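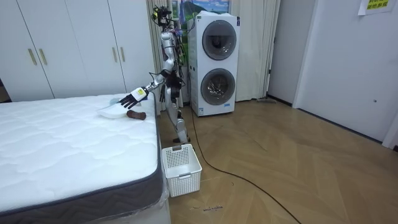
Figure 7. Mattress with quilted top, laundry basket at the near corner.

Section 3: Dry Cleaning the Mattress Surface

Before You Begin
Remove all bedding. Clear toys, bags and other small items from the surface and place them in the basket. A hand brush and a dustpan with a rubber lip are required.

CAUTION: Do not apply water or liquid cleaner to the quilted top.

1. Place the dustpan and brush on the mattress within easy reach.
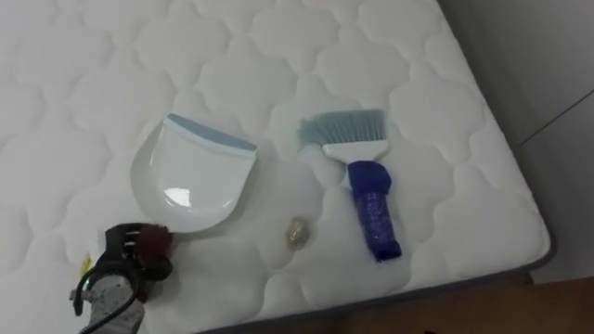 Liem asks whether a vacuum may be used in place of the brush. It may, on the lowest setting and with a fabric nozzle.

2. Brush along the stitched seams toward the nearest edge. Use short strokes.

3. Hold the rubber lip of the dustpan against the border band and sweep debris into the pan.

NOTE: Keep the pan tilted back while moving it away from the bed.

4. Empty the dustpan before starting the floor.
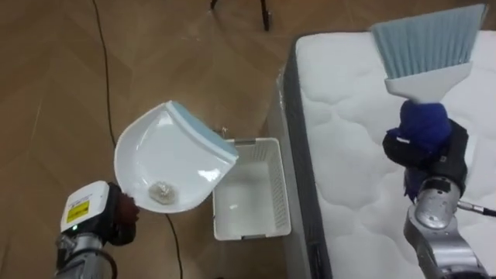
5. Sweep the floor beside the mattress, moving the basket as needed.

6. Return the basket to its place. Replacement brushes are listed in the Furbridge parts guide under item 257.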